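Subject: Re: [small-houses] Posberg extension, question about the garden side

Hello all,

thank you for the quick answers. I reply below to the parts where I can say something useful.

> We visited Posberg last month and liked very much how the old
> brick wall was kept along the lane. But I did not understand why
> the new part turns its back to the garden. On the plan there are
> only 2 openings to the south, and one of them is a door for the
> bicycles. Was this a wish of the owners, or a rule of the town?
> Also, what is the floor? It looked like one single piece.

It was a rule, at least in the beginning. The neighbour's plot at the south side is lower than ours, and the town did not permit windows at eye height so near to the border. Dudek, the office that made the first design, proposed a row of high windows under the roof. The owners refused this, as they wanted to see the trees when they sit at the table and not only the sky. So in the second design the kitchen was moved to the east end, where the border makes a bend and there is enough distance. You did probably not see the large window there, because from the lane it is hidden behind the old wall.

The bicycle door was indeed a wish. They have many bicycles.

Concerning the floor: it is poured, and yes, in a single piece, without joints in the living room. There is one joint at the step to the old house. The layer is 40 mm thick over the heating pipes. We were advised by Grellent to wait 14 days before walking on it with tools, and we have waited a little longer. Small cracks came in the first winter near the stove. I do not find them ugly, but if your client is sensitive on this point, please tell him before and show him an older floor.

> Somebody wrote here that the roof is insulated with wood fibre.
> Is 200 mm sufficient in your climate? Our engineer says no.

For Posberg it was sufficient, but your engineer knows your place and I do not. We have 200 mm between the rafters and a thinner board on top of them. In the upstairs room it remains pleasant in August until late in the afternoon, and this was for the owners more important than the winter. I would ask your engineer if he calculated with the upper board or without it. In my experience this is where two people speak of different roofs. 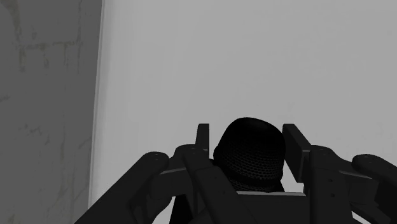
Gripper with black dome-shaped object, computer rendering

Two more things, which were not asked. The rainwater from the new roof goes to a tank by Ument under the terrace, and the cover of this tank must stay reachable. We forgot this and had to take up the paving again near the kitchen door. Please draw the cover on your plan from the first day.

And the old wall: the mortar was much softer than we expected. The mason used lime for the repair, and it took him two visits more than he had offered for.

If someone wishes to have the section drawing of the roof edge, I can send it privately. The file is too large for the list.

With kind regards from a rainy Posberg

> --
> To leave this list, write to the list address with the word
> "leave" in the subject line.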